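The man behind Brotau answers his own support email, and he would like you to know that the flaps question is in the manual.

"Page 7," he says. "It has been on page 7 from the start. I moved it to page 7 so people would find it."

Brotau is a one-person studio that makes a single product, a freeware-turned-payware regional turboprop called the Zeltier, and sells it to people who enjoy flying slowly in bad weather at home. By his own count it has 3000 owners. He declines to guess how many of them have ever landed it.

We spoke over a call that started at seven in the evening his time and ended when his dinner burned. The main topic was meant to be version two, which brings new sound, a rebuilt electrical system and a cabin he describes as "brown, but accurately brown." We got to it eventually.

First there was the matter of the propellers. Turboprops are a sore subject in flight simulation. The engine physics that ship with most simulators treat a propeller as a sort of enthusiastic fan, and developers who care about this end up writing their own. He cared about it. It took him two winters.

"I had it working by the first spring," he says. "Then I flew it at idle in a crosswind and it taxied itself into a hangar. So I had it nearly working."

The fix involved throwing out most of the code and starting again with beta range, the part of the power lever travel where the pilot controls blade angle directly. He explained this for a long time. I've flown simulators for most of my adult life and understood a fair amount of it. The short version is that the new Zeltier slows down when you ask it to, which the old one regarded as optional.

The electrical system is the other big job. There are 111 circuit breakers in the cockpit and every one of them now does something. In version one, he admits, most of them clicked.

"It was a very good click. People wrote in to praise the click."

Does anybody pull circuit breakers for fun? He thinks so. His beta testers, a group of 20 who meet in a chat channel named Rudd after the fictional airline they all fly for, spent a whole July evening working out which breakers could be pulled before the airplane became a glider. They sent him a spreadsheet. He found two bugs in it and one spelling mistake, and fixed all three.

The sound was recorded at Brallham, a small airfield with one runway and a café that closes early. He stood beside a real engine run with a borrowed recorder and came home with several hours of excellent turbine noise and, on one channel, a conversation about a fence. The fence didn't make the final mix. He has kept the file.

I asked about the competition, meaning the large studios with artists and release managers and trailers with drums in them. He was polite about it.

"They make beautiful airplanes. I buy them. Then I sit in one and look for the thing they didn't bother with, and I feel better, and then I can't find it, and I feel worse."

There will be no trailer with drums. There may be a tablet in the cockpit for loading passengers and fuel, if he can make it run without costing anyone frames. Owners of version one will pay an upgrade price he hasn't settled on yet. As for the date, he says it will be out when the autopilot stops turning left.

"It only does it sometimes," he says. "It's a slight left."

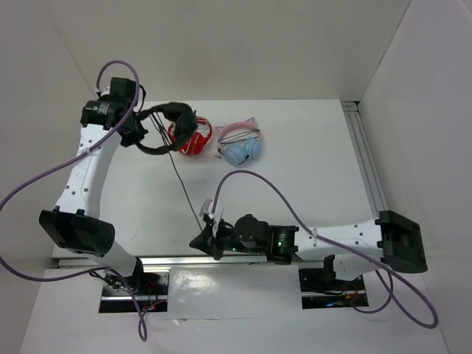
*Three pairs of headphones: black, red, and pink and light blue.*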